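The arm stopped at ten past four in the afternoon with the basket still in its grip, and Mal-soon Sung, who was on shift alone, did what the card on the wall told her to do. She pressed the red button, stepped back over the yellow line and rang upstairs.

Jasper Dekker came down in his socks. He had been on a call with the people at Kultia and hadn't had time to find his shoes.

"What did it do?"

"It closed," she said. "I told it to open and it closed."

"Did you have your hand in there?"

"No. I was going to."

He wrote that down. Then he asked her to say it again, slower, and he wrote it down a second time.

The job had been a dull one. Fetier wanted a pair of arms that could tidy shelves in care homes: pick up a basket, hold it steady, put things in it, put it back. The software was called Min, and it had run 3000 cycles without a fault worth logging. Everyone had got used to it. Mal-soon had got used to it enough that she'd started reaching in to straighten the handles while it was still thinking. She left that out of what she told Jasper, and then she told him anyway while he was looking for a pen that worked.

Dong-geon Do arrived with a laptop at half past four. He was a tidy man who disliked being hurried. He read through the log from the bottom up, which took him 29 minutes, and found the place where the open command had gone out. It had been received. The gripper had answered that it was open.

"It thinks it's open now," he said.

They all looked at it. The fingers were clamped tight on the handle.

"So it's lying," Jasper said.

"It's reading the wrong number. The position came back with the sign flipped. If it believes closed is open, it'll squeeze to let go."

"How hard?"

Dong-geon looked that up too, and turned the laptop around so they could read it for themselves. Mal-soon put her hands in her pockets.

They cut the power to the wrist and worked the basket free by hand. Jasper wanted to swap the gripper and be running again by supper. Mal-soon said she wouldn't stand next to it until it had done the whole job with the room clear, and that he could put that in the report in whatever words he liked. He looked at Dong-geon, who was studying the floor, and then he said all right.

It was October and already getting dark when they started again, the three of them behind the line, Mal-soon with her thumb on the stop. 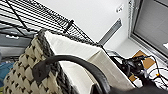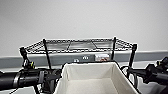 The first open command went out at quarter to seven. The fingers spread. Dong-geon read the number aloud and it was the right one. He sent it again, and again, and by the end of the first 15 Jasper had sat down on an upturned crate and was rubbing his feet.

"Good enough?" he said.

"Keep going," said Mal-soon.

On the next one, the left gripper reported open a moment before it moved. It did open. But the number had come first, and Dong-geon stopped reading and scrolled back to be sure.

"Could be the network," Jasper said.

"Could be," said Dong-geon.

Mal-soon pressed the button. The arms stopped where they were. She took the tag from its hook, filled in her name and the time, and tied it to the power switch with a double knot. Jasper went upstairs to ring Kultia back and tell them there would be no demonstration in the morning. She could hear him through the ceiling for a good while after that, walking up and down.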